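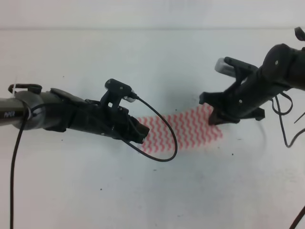
Zigzag (textile pattern)

A zigzag is a pattern made of short straight lines that turn sharply one way and then the other, forming a row of points. In textiles it is among the oldest and most widely shared of all designs, turning up on blankets, belts, dish towels, socks and floor rugs in places that had little or no contact with one another. A zigzag with evenly matched points is often called a chevron, although some weavers like to keep that word for a single V shape.

Weaving

On a loom, the zigzag comes quite naturally out of twill, a weave in which each row steps over by a thread or so and leaves a slanting line in the cloth. When the weaver reverses the order of the steps, the slant turns back on itself and a point appears. Herringbone is a close cousin, with a small break at each turn where the lines fail to meet - a difference that is easy to miss from across a room but plain enough up close.

Knitting and crochet

Knitters and crocheters make the same shape by adding stitches at the peaks and taking them away in the valleys. The edge of the piece comes out wavy or pointed, and many people leave it that way because they are fond of it. Two colors are enough to make the pattern stand out, and leftover yarn does nicely.

Regional forms

In the Tarkik valley, the zigzag is known as "goat path" and is woven in bands 20 threads wide, usually along the borders of bed covers. The Åberg style, from farther north, uses a much narrower band and sets it between plain stripes. The village museum at Wesow keeps 43 pieces of the Tarkik type, and puts the finest of them out each December, when the long tables are laid for the winter supper.

Care

Woven zigzags can be washed like any other cloth of the same fiber. Knitted ones do better dried flat, with the points eased gently back into line by hand while they are still damp.

See also: Herringbone, Twill, Bargello, Rickrack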